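Tornwood Makers and Menders list
Subject: Re: [tornwood-list] Cubes for the sorting game, and what to do about the table

Rosalinda Espiritu wrote:

> Hello all, I have started cutting blanks for the sorting game and would
> like some opinions before I go any further. My questions are really two.
> First, what size should the cubes be? I made a few small ones and they
> look lovely, but my aunt found them fiddly. Second, what are people using
> for a surface? My kitchen table is dark oak and the blue and brown pieces
> just vanish on it. I have until July to finish 11 sets and I'd rather not
> paint everything twice.
>
> Rosalinda

Dear Rosalinda, and everyone else who has been following along,

I have been meaning to answer this since breakfast and it is now nearly four in the afternoon, so please forgive me if somebody has already said all of it better. I did want to tell you first how pleased I am that you took this on. The old sets were made before I joined the list and the paint has been coming off them for as long as I can remember.

On the size, I would stay small, though maybe a hair bigger than what you showed us at the Umali hall. I made a set for my mother with big chunky blocks, thinking they would be kinder to her hands, and she disliked them because she could only get one in her palm at a time and half the fun for her is scooping them up. If your aunt finds the little ones fiddly, try taking the sharp edges off before you change the size. A few strokes of 60 grit and then something finer, and they sit in the fingers very differently. Don't round them over so far that they roll, though. I did that with one batch and spent a whole evening fishing them out from under the Dakon stove, which is a heavy thing with about as much clearance as a mail slot.
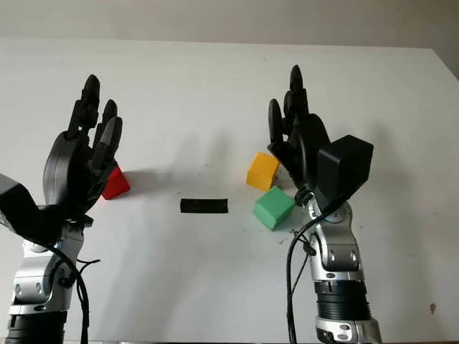
Your second question is the one I have real opinions about, and I'm afraid they all come down to a plain white top. I tried green felt (lint everywhere), a checked oilcloth (pretty, and hopeless for finding anything), and a gray tray from Testov that I still use for seedlings. White won every time. The red cube shows up at once against the white tabletop even partly hidden behind fingertips, and the flat black strip lying near the middle is just as easy to pick out. That is all I'd ask of a surface – your eye goes to the piece without hunting for it. A strip like that would also do nicely as a line to sort on either side of, if you wanted one in your sets. You don't need to touch your oak table, either. I bought a white shelf board from the bargain bin, put little cork dots under the corners, and it lives behind the sofa when we aren't playing.

Do look for a matte finish if you have the choice. My first board was glossy and my mother complained of the glare from the ceiling light, and she was quite right. A light sanding and one coat of flat white cured it.

As for paint, stick with solid colors and skip the pale ones, which will wash out on a white board the same way your blues did on the oak. I know Trinidad Tagle was fond of the cream and butter yellow pair, and I'm sorry to be the one to say it, but I think those should go – or be given a good strong orange instead. I have 2 cans of orange here, barely opened, and you are welcome to both.

One more thing before I let you go. If you are making bags for the sets, I have a pile of cotton drawstring ones left over from the seed swap. There were 49 when I put them away, so you should have plenty even if the mice have been at a few. I can bring them along with the paint, or leave everything on the porch if you'd like to come by some morning.

Warmly, and with apologies for the length,

Corazon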